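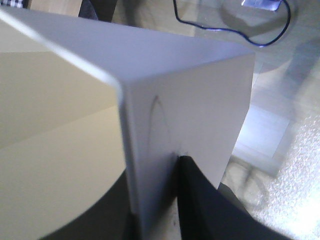

The brochure for the Tidus gripper promises a secure hold on "everyday items". The engineer who has been testing it at Hendby since April would like to know whose everyday that is.

"Everybody tests on the same things," she says. "A tin, a sponge, a nice square block. Give it something wider than the maker had in mind and you learn a lot more."

Her own comparison sets the Tidus fingers against an older pair from Akl, on the same arm, with the same wrist camera and the same controller. She has logged 2,952 grasps so far, of which 1,392 were with the Akl pair. She won't give me a winner, and gets a bit short when I ask a second time.

"I could give you a percentage this afternoon and you'd print it. It would mean very little. Change the floor, change the light, move the part by a finger's width and you'd get a different one."

Light is a sore point. The wrist camera copes badly when the glare comes off a shiny surface beside the part, and pale parts suffer most. She had asked the supplier about it before buying. "They said the software handles it. Which software, I said. They're still looking into that."

What does she like about the curved fingers? The narrow tips, she says, after some thought. They get in close to a corner. But a narrow tip puts all its force in one small place, and she isn't convinced that thin white material will put up with it for long. 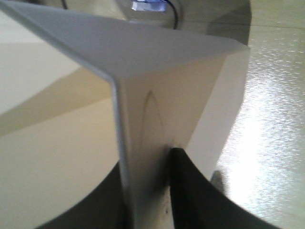
Both fingers at the foot of the fold, with the tip of one against the white face near a smudged patch.

I ask whether the tip makes marks like those. "I don't know, and I'd be wary of anyone who told you they did from a picture. You'd need a clean part, a photo before and a photo after, 80 times over. We haven't done that yet."

She is no kinder about Lorkance, the control package that is meant to choose the gripping force by itself. She has run it in 3 versions. The newest is quicker, she admits, and the menus make sense at last. Whether it picks a better force than a person with a dial is another matter.

"The demo always looks lovely. Then I ask for the log of the failed attempts and everyone goes quiet."

So would she buy the Tidus again? She'd borrow one first, she says, for nearly a month, and bring her own boxes. The Akl pair goes back on the arm tomorrow morning.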